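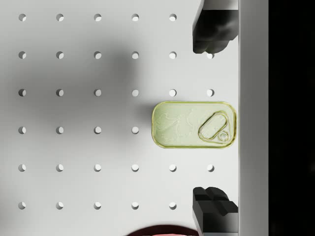 A simulated view of the gripper fingers, with the sardine tin on the pegboard.

Open afternoon at Bekwood, Wilitdale

I'd been meaning to get to one of the Bekwood open afternoons for ages, and on Friday I finally managed it. Anyone who has been to Wilitdale will know the old dye works by the canal. Bekwood have the top floor, up a staircase that smells of paint, and it's mostly software people up there: desks, whiteboards, a very loud coffee grinder and three arms in a bay at the far end. I'd pictured an afternoon of watching arms wave about. What I got was an afternoon of watching people change numbers and run things again, and I loved it.

They split us into two groups at the door. Ours went to the simulation corner first, where the big screen had the tin up on it. The tin is a bit of a mascot. It's yellowish green, it has a fish pressed into the lid so faintly that I missed it until the person next to me pointed, and there's a ring pull lying at an angle on the other half. On the screen the two black fingers were waiting either side of it, and neither had touched it yet. All the argument that afternoon was about what ought to happen next.

The planner is called Dobre. Its job is to take a guess at where the object is and come up with a way of getting the fingers round it without hitting anything else. You'd think a tin on a flat board would be the easy case, and I said so, and got a grin in return. Look at where the thing is lying, they said. One end of it comes nearly up to a tall white panel, so any grasp that needs room at that end is out before you begin. Dobre draws its ideas as thin coloured lines over a copy of the view, and we watched it throw away one after another until it was left with a pinch across the short way. It had tried 100 candidates by then, and the whole business took less time than it took me to find my glasses.

Then the perception part, which I could have stayed at all day. The board is full of holes in a regular grid, and the team use that grid as a ruler. If the software can find enough holes it knows where the board is, and from there it can work out the camera. The trouble is that things get in the way. The fingers hide some holes, the tin sits on top of a couple more, and one was poking out by half from under the tip of the upper finger. Is half a hole a hole? The old version said yes and put its centre in the wrong place, and the whole board came out slightly skewed. The new version gives it a low score and leans on its neighbours. They let one of our group flip between the two with a key, and you could see the overlay twitch each time. Very satisfying.

Shadows were the other headache. There was a big soft grey one over the upper left and middle of the board, and the bright little crescents inside the holes go much duller under it. An edge finder that is perfectly happy in the lighter part starts to sulk. Someone asked why they didn't simply switch the shadow off, as it's a simulation and they can do as they please. The answer was that they do, every morning, for the quick tests, and then they put it back for the ones that count. There's a slider for it. I was allowed a go and made the board so dark that it lost its place completely, which got a cheer.

Tea was at half past three. Good flapjack, and a queue for the one working tap.

After tea came Pistness, the tooling side, and I'll admit I expected to drift off. Pistness is what records each run and lets you play it back, with the picture, the planner's reasoning and the finger commands all on one timeline. You can drag back to any moment and ask what the software believed just then. Better still, you can change a setting and set it going again from that point. We saw a run where the fingers closed a touch early and nudged the tin round. Dragging back, the cause was plain: the position estimate was 45 milliseconds old when the close command went out. They put in a wait for a fresh estimate, ran it from the same spot, and this time the tin stayed straight. I've spent whole weekends hunting that sort of bug in my own hobby projects with nothing but print statements, so I was rather envious.

The last stop was the real arms, and a short one, as the bay only takes 4 visitors at a time. We stood behind the yellow line and watched a slow pick from start to finish. Having seen all the workings beforehand made it far more interesting. I kept thinking, right, it's looking for the holes now, and now it's choosing.

A few notes if you're thinking of going. Parking by the canal is hopeless, so use the one behind the library. The talks start at 2 and they do start on time. The lift was out of order, so ring ahead if stairs are a problem. Children were very welcome and asked much better questions than the rest of us. The next open afternoon is in January and you need to put your name down at the front desk or by phone. I've put mine down already, and I'm told there'll be a harder board by then.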